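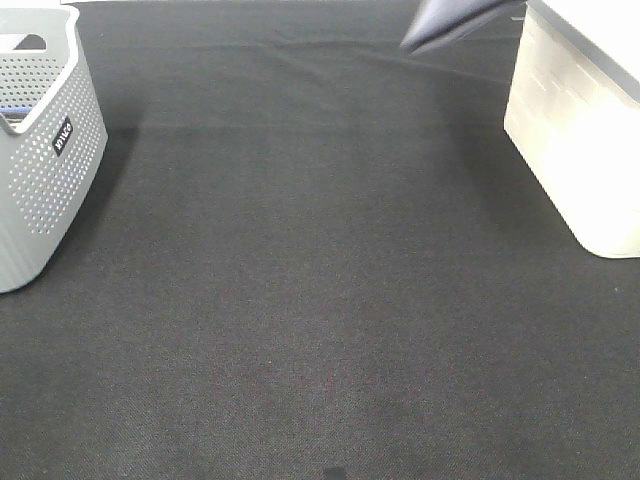 Perforated storage basket

A perforated storage basket is an open-topped household container, usually molded in one piece from plastic, whose walls are pierced with regular rows of small holes. It is used on shelves, in closets, in bathrooms and on work tables to hold loose items such as clothing, toiletries, toys, craft supplies and cleaning products. Most are rectangular with rounded corners and have a thickened rim with an opening for the hand at one or both ends.

Form

The body is commonly a shallow or medium-depth box, slightly wider at the top than at the base. The taper allows empty baskets to be stacked inside one another and helps the molded part come free of its tool. The rim is normally the thickest part of the basket. It stiffens the walls, which would otherwise bow outward under load, and gives a comfortable edge for lifting.

Handles are of two main kinds. A cutout handle is a long slot formed in the rim or just under it. A folding handle is a separate part clipped to the sides and is more common on shopping and bath baskets. Cutout handles take up no extra room and are preferred for shelf use, where a basket is pulled forward from one end like a drawer.

Perforations may be round, square or slotted. Round holes laid out in a grid are easy to wipe clean and leave a fairly strong wall. Larger openings save material but let small objects fall through or catch on the edge, and knitted clothing may snag on them. Some baskets have pierced walls and a solid floor, so that pins, beads and crumbs stay inside.

Materials and color

Polypropylene is the usual plastic. It is light, bends without cracking at room temperature and resists most household cleaners, although it can become brittle after long exposure to sunlight. Polyethylene is softer and is found more often in laundry baskets. Pale gray, white and beige are widely sold because they match most furniture. Makers may put their name on the wall as raised lettering, a printed mark or a small tag in a contrasting color.

Manufacture

Baskets of this type are made by injection molding. The holes are formed by pins or raised areas in the mold, so no drilling is needed afterward. The household goods firm Sellesen lists its mid-size basket as model 3356, made in a single shot with a molding cycle of 45 seconds. Grunderell, a rival maker, molds the body and rim separately and welds them, a method that allows two colors but adds a seam where dirt can collect.

Use in the home

The main use is grouping. Items of one type are kept in one basket, and the whole basket is carried to wherever it is needed. The holes let air pass and give a partial view of the contents – enough to tell towels from bottles, though seldom enough to find a particular sock. Labels are often tied through the holes or stuck to the rim.

In Oana Manole's household manual The Working Shelf, baskets are sorted by how often they are handled. Those used daily go between hip and shoulder height, and those used once a season go above or below. Manole advises against filling a basket past the rim, and suggests leaving a finger's width between neighbors so that each can be pulled out without dragging the next.

On a table, a basket is often set to one side, leaving the middle clear for sorting or folding. A cloth or mat under the work keeps hard plastic from sliding and scratching the surface. Dark cloth makes pale items easier to see but shows lint readily.

Care

Baskets are washed by hand in warm soapy water. A soft brush is run along the rows of holes, where dust and soap residue build up. Paper labels should be removed first. Dishwasher use depends on the plastic and the maker's instructions; thin-walled baskets may warp if placed near the heating element.

Related containers

Wire baskets are stronger for their weight but can rust where the coating is chipped. Fabric bins, such as the Jireo folding bin, store flat when empty and are quieter on wooden shelves, but they absorb spills. Solid-walled tubs hold liquids and keep out dust and are usually sold with a lid.

See also: Drawer divider; Laundry basket; Pegboard; Shelf liner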